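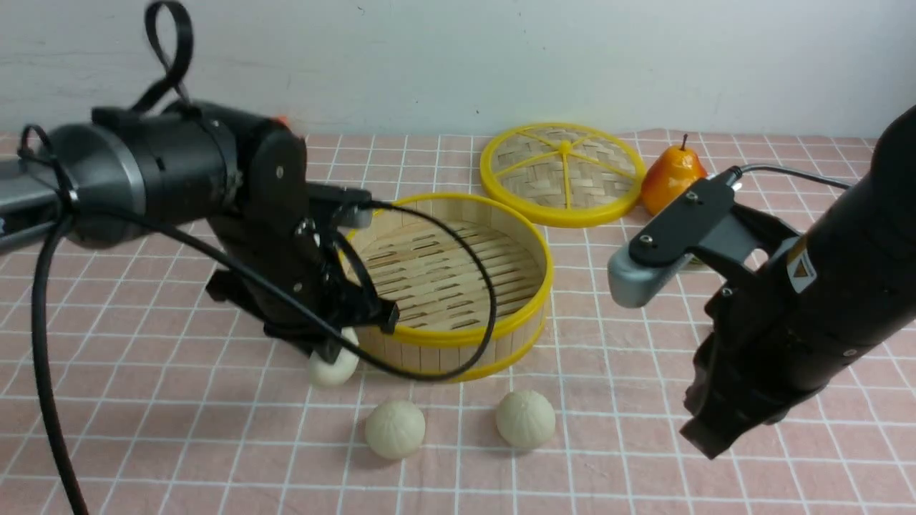

I have never quite believed in the bamboo steamer. People talk about it as though the basket does something to the bun that a metal one can't, and when you press them they go a bit vague and start on about their grandmother, or someone else's grandmother. It holds food over hot water. So does a colander with a saucepan lid on it, which is how I steamed everything until this February.

What changed is that Henrik Hamann passed on a spare steamer, having bought one to replace it, and I ran out of excuses. I said I'd give it a proper go and write down what I thought, good or bad.

First, the shopping. There is a whole shelf of these things at the kitchen shop now. The Vurnico one comes in a box with a story on the back about craftsmanship, and the Urio is the same idea with a cloth bag thrown in. I stood there trying to see what the extra money was for and came away with nothing except a packet of paper liners, 100 of them. At the rate I make buns they should see me out.

The plainer sort, with vertical slats round the outside and a yellow plastic rim top and bottom, gets sneered at on the forums. Plastic on a steamer, the horror. I can't get worked up about it. You want a flat slatted floor so the steam comes up evenly, and you want a lid that sits down properly. If the rim is yellow, the rim is yellow. I'd look much harder at the floor, where a cheap basket can have a splinter waiting for your thumb.

Then the instructions. Mine said to soak the basket overnight before first use. I did half an hour in the sink and it was fine. I have also read that you must season it, that you must never season it, that you should steam it empty with tea leaves, and that you should on no account use soap. I used a tiny bit of soap. I'll let you know if it kills me.

As for the buns, I've now made four batches. The recipe I started with asked for 373 grams of flour, which made me suspicious straight away. Who arrives at 373? I suspect somebody converted it from cups and never looked at it again. I did the first batch to the gram, out of spite, and it was decent. The second I cut down to 191 grams, weighed the yeast carelessly, and got buns with a good pleat on top that spread flat the moment they met any heat. The third was back to the full amount and better. The fourth I left to prove while I was on the phone, and those were the best of the lot, so make of that what you like.

Now, does the bamboo make a difference? A small one, and I'm annoyed to say so. With the saucepan lid I always got drips, and drips leave those shiny wet craters on the top of a bun. The woven lid seems to soak up a good deal of that. My tops came out smoother. I am not prepared to go further. The claim that bamboo "perfumes the dough" I reject completely. Mine smelled of bun, and the kitchen smelled faintly of garden centre.

Drying it is the part I'd warn you about. It takes ages, and if you put it away damp you'll find grey fuzz on it, which I did after batch two. Mine now lives on top of the fridge with the lid off and propped beside it, where it collects dust, so I rinse it again before using it, and round we go.

Would I pay for one? The plain sort, yes, at a push. The one with the story on the box, no. And if you already own a metal steamer, try wrapping the lid in a clean tea towel before you spend anything at all. I haven't tested that side by side yet. Batch five, if the flour holds out.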